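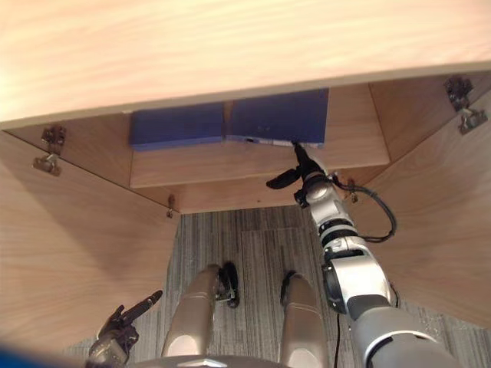
According to Jurgita Raudsepp, any piece of paper you keep for longer than a year has already won, and you may as well give it a shelf. She said this at our first interview, before we had asked anything, and it did more for our research question than the two weeks we spent writing one.

Keeping It Just in Case: Household Paper in Trenbridge
Final report, October 11, 2020

Our project asked what people file at home and whether they ever look at it again. We had planned to study household budgeting, but budgets turned out to be private and old paper did not. People who would not tell us their rent were happy to show us a water bill from three apartments ago.

Method

Six households agreed to take part. In each one we went through a single storage place chosen by the owner and sorted every sheet into one of four groups: money, health, instructions, and other. We then asked whether the sheet had been used in the past year. "Used" meant read for a purpose. Octavian Jitaru argued that finding a thing while looking for something else should count, and was outvoted.

Results

We sorted 1,831 sheets. Owners said that 981 of them had not been used in the past year, and for many of the others the answer was "probably," which we recorded as yes out of politeness. This is a weakness of the study.

"Money" was the largest group. "Instructions" was the one people defended hardest. One household still had the full booklet for a Tarano bread maker they gave away before moving, including the pages in Finnish. Another kept the warranty for a Strömberg kettle and had thrown out the kettle.

Nobody had a written rule for getting rid of things. The closest was a folder marked DECIDE, last opened in December.

Discussion

We expected people to keep paper because they needed it. Mostly they kept it because sorting it took an evening and keeping it took no time at all. Two households had tried Flollix, an app for scanning documents, and both had kept the originals in case the app failed – and then printed the scans.

A larger sample would help. So would a fifth group, as "other" got badly out of hand by the third household.

Comments (3)

mapleside: You should have let Octavian win. Half my tax return was found that way.

Octavian Jitaru: Thank you.

R.T.: Does anyone still have the Finnish pages? Asking seriously.

This site uses cookies. Accept all | Manage settings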